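Skutska kitchen handling - progress note, June

Short one this time, full tables follow Friday.

Where we are: the draft handling rules (Kukon task set) are through internal review. Main changes -

Grip before travel. Hand must be closed on the item before the base moves. No exceptions for light items.
Floor check. Cables and scraps logged before each run, and cleared if in the path. This was in the old draft but only as a "should", now a "must".
Open doors count as obstacles. Speed limit drops to 70 percent near them.

Trials: 100 planned for the cup task, 70 done. Remaining 30 wait on the Yeo wrist firmware, which is 3 weeks late. Stop-button audit done, write up is filed under ticket 1617.

Budget on track. One request - can we move the leftover Dorisport travel money to spare finger parts? Need a yes or no by Friday pls.

Cup task, kitchen corner:
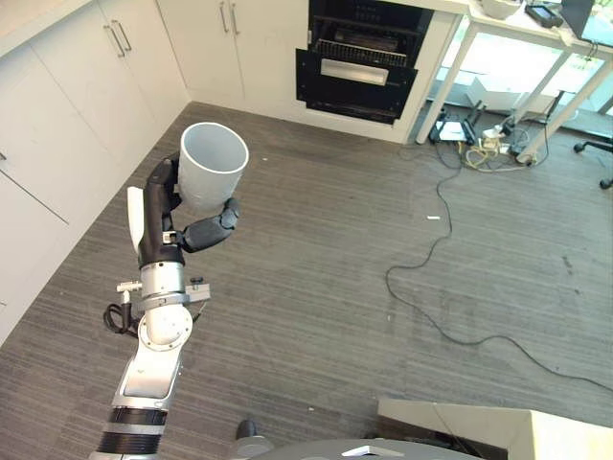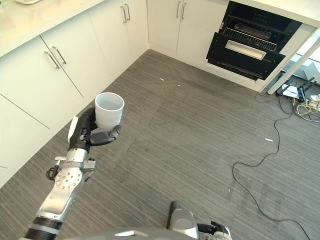
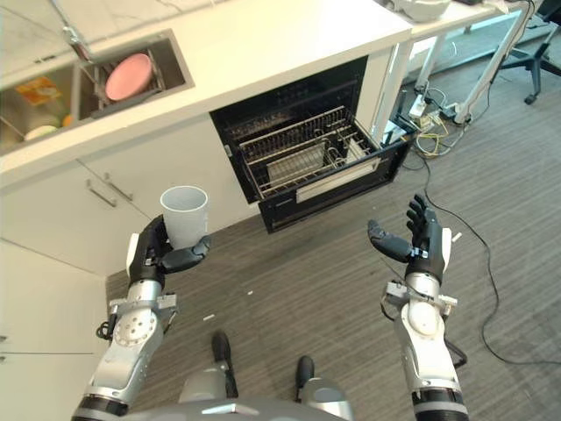
Photos: Skutska project team

Next period: finish the cup trials, start on plates, send teh revised rules out for comment.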